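Section 4. Filling and Keeping the Open-Weave Basket

Applies to the Cinthorpe round basket and to most baskets of the same sort. Revised 17 May 2020 by Marjorie Pickering, with corrections from Jinlong Zeng.

The card that comes tied to the handle says the basket is "ready for anything." We doubt it. Read this section before you put fruit in it, real or artificial.
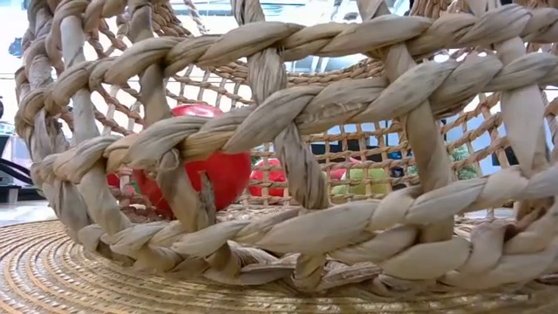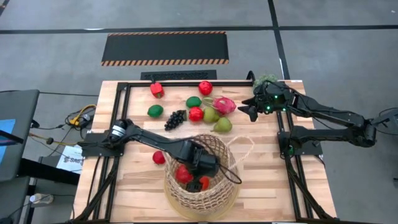 4.1 Before first use

1. Cut the card off. Do not pull it. The string is usually knotted around a strand you will want later.

2. Shake the basket upside down over a sink or a trash can. Dried fiber sheds, whatever the seller claims about a "clean finish."

3. Run a hand slowly along the inside. Trim any stiff end that catches your skin, using small scissors, and leave at least a fingernail's width. A strand cut flush with the weave tends to work its way out.

4. Leave small curled loops alone. They look like mistakes and some of them are, but pulling one tightens the strand on the far side and you get a dent.

5. Set the basket on its base and press down on the rim. A slight rock is normal. If it bothers you, use a placemat under it. We have tried the steaming method that gets passed around online and saw no difference after 200 minutes, spread over several evenings.

4.2 Filling

1. Spread everything out on the table first. Sorting inside the basket is slower than it sounds, and the weave grabs stems.

2. Put the large, blunt items in first. A bell pepper makes a good base piece if it lies on its side.

3. Add apples, tomatoes and limes next. Lower them in. Dropping them from the rim bruises real fruit and chips the paint on the artificial kind.

4. Pears go in with the narrow end up or sideways.

5. Lay grapes on top, last. Artificial bunches snag on everything, and real ones get crushed.

6. Stop when the fruit is level with the rim. The Lenbridge catalog shows a heaped basket and we would like to know how they carried it.

Note: Anything with points or scales, such as a dragon fruit, goes near the middle. Against the wall it will hook a strand on the way out. Leafy items such as broccoli are better left on the side altogether.

CAUTION: Do not lift a full basket by the loop handle alone. Use one hand under the base. The stated limit is 1,610 grams and we would not go near it – our own sample began to sag at 1,076.

4.3 Emptying

1. Take items out one at a time from the top. Tipping the basket is quicker, but apples roll a long way on a hard table.

2. If something catches, push it back down a little, turn it, and try again.

3. Check the bottom. Dark items are easy to miss through the mesh, and a forgotten plum will stain.

4.4 Cleaning

Brush with a dry paintbrush, working along the strands. Wipe sticky spots with a cloth that has been wrung out well. Let the basket dry in open air for 16 hours before it goes back in a cupboard.

Humedari sells a spray for natural fiber. It smells pleasant. Jinlong treated one half of a basket with it in March and left the other half bare, and neither of us could tell the halves apart afterward. Buy it if you like the smell.

CAUTION: No dishwasher, no soaking, no radiator. The Amundsen leaflet allows "brief immersion" without saying how brief, so we treat that as a no.

4.5 Storage

Store upright with nothing stacked inside. For bent rims, see Section 6.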